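20 July 2023

Rained until gone four, so the washing stayed in and so did I. I had meant to go over to Stonton for the curtain hooks and instead spent the whole afternoon on the little cups and that mat, and I can't say I'm sorry.

I've come right round to the mat. When it arrived in May I thought it was a mistake – all those grey ferns and leafy sprigs, and the flowers in tan and peach that looked so washed out on the Totar website – and I very nearly sent it back. But it's such a pale, quiet thing that anything bright you put on it fairly sings. I had been so sure I wanted plain white, and plain white would have looked like a dentist's. With the pink walls behind, it's all rather like the inside of an old-fashioned sweet shop, or my grandmother's spare bedroom, where there was paper very like it and a candlewick bedspread I was forever being told not to pick at.

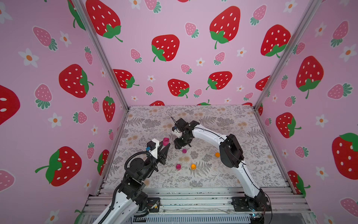
The cups are a great pleasure to me, silly as that is. There are only five, and the magenta ones are my favourite by a mile, so glossy and nearly see-through, like a boiled sweet that somebody has sucked for a minute and put down again. I'd half like a set that size for the kitchen windowsill, for cress or cotton buds or the odd buttons that live in the saucer. I looked in the Munro catalogue after tea and found some on page 147, but they only come in beige and a sort of hospital green, and what would be the point of that? I shall keep looking.

I did wonder whether the mat ought to go right up to the walls or have a bit of a border, and thought about it for far longer than it deserved. I'm leaving it alone. There's enough of the stuff left on the roll to line the dresser drawers, which have had the same brown paper in them since we moved here, and I might do the pantry shelf as well if I'm careful with the scissors.

Soup for supper, and the last of the loaf. The hooks will have to be tomorrow – must remember to measure the rail first this time, and to take the blue bag back.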